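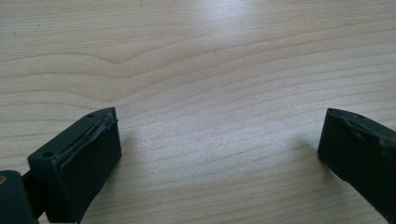 Wood grain on a light-coloured tabletop.

Coatings Technician, Water-borne Trials (fixed term)
Arnstead Surface Coatings, Flivitthorpe laboratory

Arnstead makes water-borne coatings for concrete, asphalt and interior timber. The Flivitthorpe laboratory handles formulation, batch testing and field trials. We are seeking one technician for a fixed term ending in September, to work on the Plera range of clear and tinted sealers. Applications close on 31st January.

Purpose of the position

The technician will prepare test panels, apply coatings under controlled conditions, and record drying, adhesion, gloss and wear results. The position reports to the laboratory manager. It does not involve sales or customer visits, although some trial sites are on customers' premises.

Duties

Prepare substrates by sanding, degreasing or acid etching, according to the test sheet.
Weigh, mix and thin samples to the specified viscosity.
Apply coatings by brush, roller, drawdown bar and cold airless spray.
Measure wet and dry film thickness and log both against the panel number.
Carry out cross-cut adhesion, pencil hardness and abrasion tests.
Photograph panels in the light booth before and after exposure.
Clean and calibrate spray equipment, gloss meters and balances.
Keep the retained sample store in order. The store holds roughly 2,000 tins and is audited each September.
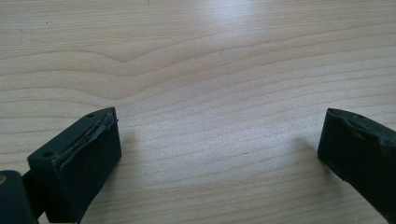
Assessment of clear sealers takes up the largest share of the work. Gloss is read with a meter at fixed angles, but each panel is also inspected by eye, and the technician must be able to separate a fault in the film from an effect of the lighting. Glare of the kind that whitens one patch of a pale tabletop and hides the grain under it can be mistaken for blooming by an untrained observer. Panels are therefore turned and viewed from at least 3 directions before a defect is entered. Haze, pinholes, lap marks and grain raising are scored separately on a scale of 0 to 8. Repeat scoring of blind panels forms part of the training.

Field trials

Plera traffic-grade sealers are tested on a closed access road and in a loading bay at the Lewis depot. The technician will assist with marking out, surface preparation, application and later inspections. Trial work starts early in the morning when surface temperatures are suitable, and may be postponed at short notice owing to rain or high humidity. Travel between Flivitthorpe and Lewis is in a company vehicle. A full driver's licence is required.

Essential requirements

A certificate or diploma in laboratory technology, chemistry, surface coating or a related trade, or equivalent experience.
Normal colour vision, confirmed by a test at interview.
Accurate written records. Results are entered by hand at the bench and transferred to the database on the same day.
Ability to lift 20-litre pails and to stand for long periods.
Ability to wear a fitted respirator.

Desirable

Experience with airless spray equipment.
Familiarity with viscosity cups and rotational viscometers.
Knowledge of acrylic and polyurethane dispersions.
Experience in timber finishing, line marking or floor sealing.

Conditions

Full time, 38 hours per week. Overtime is paid for early starts at Lewis. Protective clothing, safety footwear and respirator fitting are supplied. An annual tool and training allowance of $900 applies, adjusted to the length of the contract. Parking is on site. The pay grade is set according to qualifications and will be stated in the letter of offer.

Bench practice

Brushes, rollers and drawdown bars are washed straight after use. Wash water goes to the settling tank and must not enter the sink drains. Each technician is responsible for their own bench and for a share of the common wash area.

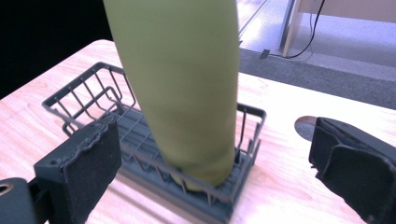
Wire caddy with plastic drip tray.

How to apply

Send a résumé, copies of relevant certificates and a covering letter of no more than two pages to the laboratory office at Flivitthorpe. The letter should describe one test method you have used, the equipment involved and how you dealt with a result that fell outside tolerance. Mark the application "Plera Technician".

Shortlisted applicants will attend an interview and a practical exercise of two hours. The exercise consists of one drawdown, one brush application and the scoring of a set of prepared panels. Please tell the office beforehand if you need any adjustment to the room, the equipment or the time allowed.

Applicants must have the right to work for the full term of the contract. Applications received after the closing date will be kept on file only if the applicant asks for this in writing.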